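Soft toys and dust mites

brevby_mum
23 Mar 2018
Our youngest has been told to cut down on dust at night. Does freezing soft toys work, or is it a hot wash or nothing? We have far too many of them.

Skenell132
Hot wash at 60 if the label allows it. Freezing kills the mites but leaves the muck in.

kofler_j
Disagree that you need 60 every time. Ours get a night in the freezer, then a cool wash. Small plush ones like the green one in this picture dry overnight on the radiator.
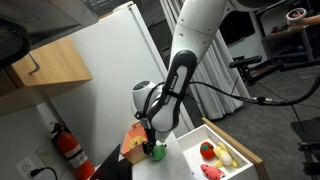
Green plush toy, with the spotty orange toy box behind.

Skenell132
Radiator is fine for little ones. Big bears stay damp in the middle and smell.

brevby_mum
Thanks both. How often?

kofler_j
Every 2 weeks for the one in the bed. The rest when I remember.

Skenell132
Weekly for the bed one, I'd say.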